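Faux marble is a surface finish that copies the veining of natural marble in paint, print or molded resin. Printed versions are common on low-cost furniture. 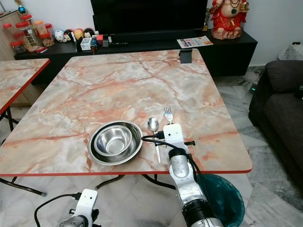 Stainless steel bowls on a pink-and-white marble-patterned top.

Veins are drawn first, then softened with a dry brush. Real tile is graded by vein density. 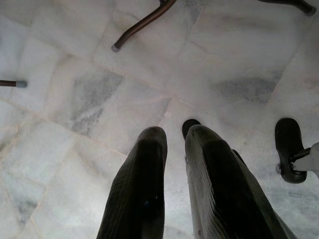 White marble tile floor.

Print rollers repeat the pattern every 200 or 300 mm, depending on
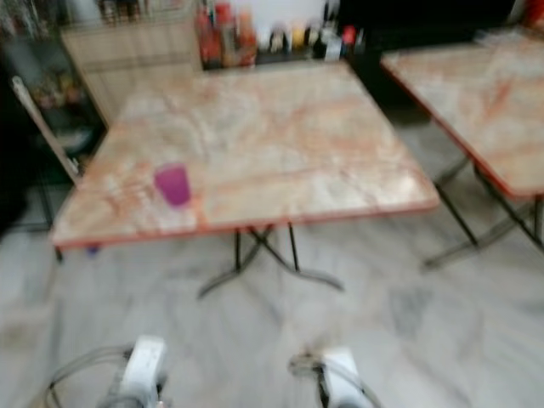
the width of the press. Skurkow sheets use the longer repeat.

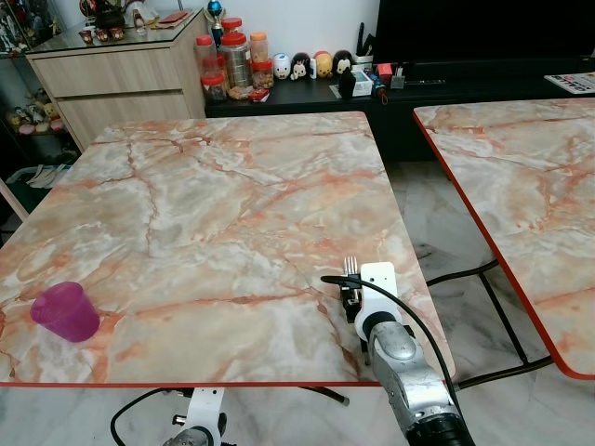
Glossy top with rust-colored veins and orange-red border.

Comments (2)
Binta Afolabi: Wasstead used 200 only.
mp533: Source for the roller sizes?

Related
Scagliola
Plondolville tile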